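4.2 Placing on a surface the policy cannot see the end of

The hardest task in our simulated kitchen suite turned out to involve neither pouring nor drawers. It asks the arm to bring a held item up over the edge of an island and put it down on top. People do this while talking on the phone. Our baseline policy, trained on 200 demonstrations, did it with the conviction of someone parking a borrowed truck.

We evaluated each policy over 145 episodes, randomizing the start pose, the held item and the texture of the countertop. The baseline failed mostly in one way: it began moving forward before it had finished moving up, and met the front edge of the counter at wrist height. Zoltmont, our contact monitor, stops an episode when the force on the wrist passes 40 newtons. Early in training it was the busiest part of the system.

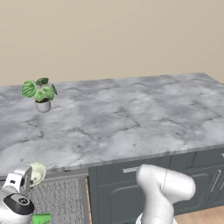 The trouble is that the approach gives the policy little to go on. Marble is a poor texture for judging depth, and its veins can pass for edges if a network is in the mood. Figure 3 shows the wrist-level stage of one approach, with the held item still at the height of the counter's front edge and a single potted plant standing well back on the top. In our attention maps the baseline looked hard at the plant. It had learned, reasonably enough, that plants sit on top of things, and it steered by the plant's height in the view. Move the plant and the arm adjusted its idea of where the counter was.

Our fix, which we call Prellov, adds an auxiliary loss that asks the network to predict the vertical clearance between the held item and the nearest edge below its planned path. The label comes free from the simulator. At test time the prediction head is thrown away, and what it taught the encoder is kept. We tried feeding the predicted clearance back in as an input (Engebretsen and Tangen, internal notes) and found that the policy came to trust it completely, including when it was wrong.

With Prellov, the forward motion starts later and the path over the edge is steeper, at a cost of up to 4 seconds per episode. We consider this a fair price, though the arm does now look as if it is thinking it over. Moving the plant no longer shifts the release height by an amount we can tell apart from noise. Removing it altogether still does, a little, and we return to this in Section 5.

Figure 3. Approach phase of the island placement task in simulation.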